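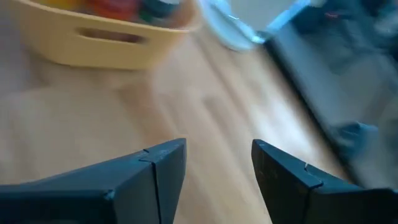

Ottar Sandberg wrote in after my last page to ask whether working next to a robot arm makes you lazy, and whether I'd still bother with all my little bench tricks now that the arm does the picking. He's worked in packing rooms most of his life and he misses the racket, he says. Fair question, Ottar! Short version: I do more tidying than I ever did, and less lifting, and my wrists are a lot happier for it.

For anyone new, I work at Lunby, where we sort mixed household goods and pack them into gift and starter sets. The arm came in January. Before that there were 2 of us per table, picking and packing from first coffee to going-home time. Now one person looks after a table and the arm does a good share of the fetching, so the job is mostly setting out, checking, and sorting out whatever went sideways. These are the habits that have stuck with me. Plenty of them work on a kitchen counter too.

Shallow baskets for anything that gets picked

I used to love a deep bin, because you could dump a whole delivery in it and forget it. The arm hates a deep bin. Things slide under other things and it pokes about and gives up. Shallow baskets, one layer if you can manage it, two if the bottom layer is flat. I've done the same at home with the kids' lunch stuff and the spice packets, and I no longer own three open bags of paprika.

Get baskets with real handle slots while you're at it. You'll be shifting them all day and a slot saves your fingertips.

Mark where things live

A little square of masking tape at each corner of the basket's spot, right on the tabletop. When I lift one off to refill it I can put it back exactly where it was without thinking. We tried pencil first (rubbed off before lunch) and then paint marker, which our supervisor was not thrilled about. Tape it is. Change it when the edges start to curl - crumbs and fluff get under there and it looks awful.

Wipe the fingers, too

I wipe the arm's fingertips at every break, with the arm stopped and locked out, never just paused. A barely damp cloth, then a dry one. Sticky labels are the worst, they leave a film you can't see and then everything hangs on a second too long when it should let go. For gum left on the table itself I use a dab of cooking oil, leave it while I drink my tea, then soapy water. Don't use the oil on the fingers. I did, once, and we spent the afternoon picking up measuring cups.

Watch the shine

A glossy tabletop under a bright lamp gave us trouble for weeks. Eskil Sæther finally turned the lamp to face the wall, and the missed picks dropped off that same day. It's easier on my eyes as well. I've since done it with the lamp over my sewing table and I'm annoyed I didn't think of it years ago.

Keep a "what now" tray

Anything the arm drops or refuses goes in one tray at my elbow, and I deal with the lot when the tray is full. If you jump up for every single one you'll be worn out by ten o'clock. We pack 400 sets on a good day, and on a bad one it's more like a long argument with a tray.

What I didn't expect

It's lonelier. I'll say that plainly, because Ottar half asked it. My old table partner moved over to returns, which she likes, but I miss the chatter. We've started taking our breaks at the same time on purpose and that helps a good deal. If your place is about to make the same change, ask early who goes where, and ask for proper training time. We got 80 minutes the first week and I wanted three times that.

Also get a stool. You stand still a lot more than you used to, and standing still is harder on the knees than walking. Mine came from the break room and so far it hasn't been missed.

Next time I'll do labels, and how to get them off jars without swearing.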